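Skirau Residents' Forum
Shared Facilities > Stolum Hall

Bookings at Stolum Hall: proposed change to the notice period

Stolum_Desk
Posted Saturday, March 1, 2025
Members are advised that the notice period for cancelling a room at Stolum Hall is under review. The present period is 7 days. It is proposed that this be extended to 27 days for the Pilura Room and left unchanged for the smaller rooms. Comments are invited in this thread.

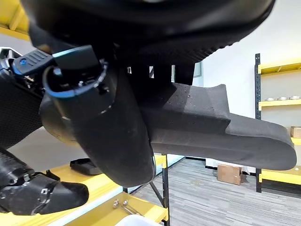
Should the change be adopted, it would apply to bookings made from September onwards. Deposits already paid would be held under the existing terms.

northgate51
I must register an objection. Few societies can fix their programme so far ahead, and a speaker who falls ill does not give 27 days' warning.

Lo_Choral
We support the proposal. Our choir was refused the Pilura Room on two evenings last winter, and both times it stood dark after a late cancellation.
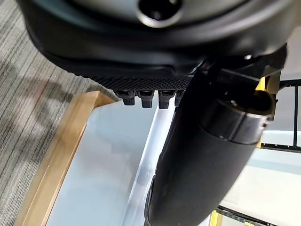 Storage should be considered at the same time. Our music stands are kept in the corridor cupboard, and the rubber feet have come off most of them, with the result that the floor is being marked. Small black nubs with rounded ends, four in a short row like those shown with this post, would be the right shape for our purposes, if a member knows of a supplier.

northgate51
The cupboard is a separate matter and ought to have its own thread. On the notice period, would 23 days be acceptable to the choir?

Lo_Choral
It would not. We would accept 27 with an exemption for illness.

Stolum_Desk
Both positions have been noted. The question of storage has been moved to Repairs and Fittings.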